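Home Issues Authors Submit Contact
Print this article E-mail this article

3.2 Portion recall among households in Ganside

The second part of the survey dealt with how well people remember what they ate at home. Households in the Ganside district were asked to fill in a food diary in November and were then called back by telephone. We received 3938 diary entries from the first mailing. After removing entries with no meal time or no amount, 3615 remained for analysis. Of these, 2173 came from households with at least one child under school age.

Respondents recorded amounts in household terms: a cup, a slice, a handful, a small plate. Mayrhofer used the same approach in her earlier work in Tromum and found that people gave steadier answers when they could name a dish they owned. We kept her wording for the diary and changed only the list of foods, adding flatbread and two kinds of soft cheese that are common in the district.

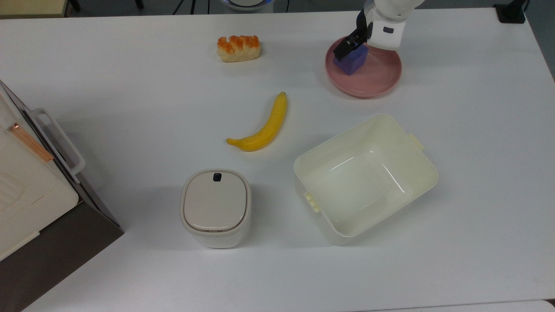 Figure 4. Food items and containers on a white tabletop.

Recall was best for foods eaten as single pieces. Eggs, rolls and whole fruit were reported in the call with the same number as in the diary in most cases. Cooked grains and stews did worse. People tended to give a smaller amount on the telephone than they had written down, and the gap was wider for evening meals than for breakfast. Snacks were often left out of the call altogether, mainly those eaten after 9 p.m.

The number of people at the table also mattered. In households of two, the person who cooked could usually report both portions. In larger households the cook gave the size of the whole dish and divided it evenly, even when the diary showed uneven shares. We treated these answers as estimates and coded them separately, following the Grerell scheme (see Section 2.4). Gertraud Mayrhofer checked the coding for 8 of the households by hand and changed one entry, a soup that had been coded as a drink.

Print this article E-mail this article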